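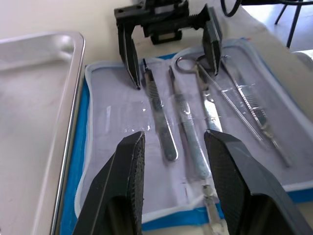 ## 4. Recording demonstrations for the instrument transfer task

This section covers one recording session on the two-arm Dotik cell. Complete the wrist camera calibration in Section 3 first. The policy is trained on wrist views only, so an error in camera pose goes straight into the data set.

### 4.1 Placing the objects

1. Put the steel tray flat on the table, directly beside the instrument mat.
2. Lay the instruments side by side on the mat. Include scalpel handles, scissors and thumb forceps.
3. Start the Clanik recorder and check that both wrist streams are live.
4. Move both arms over the mat and open the fingers. The instruments must be visible between the fingertips in at least one stream.

> **Caution:** Use scalpel handles without blades. Keep hands off the table while the arms are enabled.

### 4.2 Recording

1. Select `transfer_v2` in the task menu.
2. Press the left pedal to begin an episode.
3. Pick up one instrument, carry it to the tray and release it.
4. Return both arms to the start pose and press the pedal again.
5. Mark the episode `good`, `slip` or `abort`. Do not delete slips. They are used to train the grasp classifier.
6. Change the order and angle of the instruments after every 9 episodes.

A full set is 400 episodes marked `good`. Stop at 500 in total, whatever the labels.

**Note:** Clear plastic on the mat produces highlights that shift as the wrist moves. Leave exposure locked. In the Ntuli trials, auto exposure changed the brightness of metal parts between frames, and grasp point error went up with it.

### 4.3 Known limits

- Thin instruments lying diagonally are often grasped too close to one end. Rocío Ledesma's relabeling script corrects the grasp point but not the approach angle.
- When one arm's fingers hang in the other arm's view, the depth estimate near those fingers is unreliable. Mask it with `--mask-peer`.
- Results from the Dresmont cell were recorded with smooth fingertips. Do not merge them with sets recorded on textured pads.

Upload the session folder before shutting down the recorder. Unsent episodes are kept for two restarts, then overwritten.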